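Clear bottles and hand-held demos, how many do you need?

slowgrip
Posted Sunday
I'm collecting demos with a hand-held gripper for a pick and place policy. Mugs and boxes are fine. Clear water bottles are not. The policy closes early or pushes the bottle over. I have 80 demos on bottles, 400 on everything else. Do I need more, or am I recording them badly?

pdaley
Where are you gripping? If you go for the shoulder, the ridges give you a different contact every time. Go lower and take the bottle from both sides at the label.

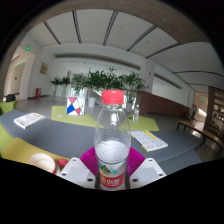 1. Re: grip height
slowgrip
Tried lower yesterday. Red cap, big label, ribbed pads on either side of the bottle. It feels steadier in the hand, but I haven't trained on those yet.

2. Re: grip height
Biro
I'd skip the hand-held tool for this and teleoperate the real arm. With your own hand on the tool you correct for slip without noticing, and the arm can't do that. We got further with 15 teleop demos than with 200 by hand.

3. Re: grip height
Daichi Onishi
Disagree with Biro. Teleop is slow and most people drive it badly for the first week. I would stay hand-held and fix the variety. Change the fill level, turn the label away, move to another room. If every bottle has a bright cap, the policy may just be learning the cap.

4. Re: grip height
Biro
Fair on the caps. I still want a few demos from the arm itself — even just for checking.

5. Re: grip height
pdaley
Also slow down before you close. Most of my bad ones were me rushing the last inch.

6. Re: grip height
slowgrip
OK. Next batch will be lower grip, mixed caps, slower close. I can get an hour on the arm in February, so I'll try Biro's way then and post both results.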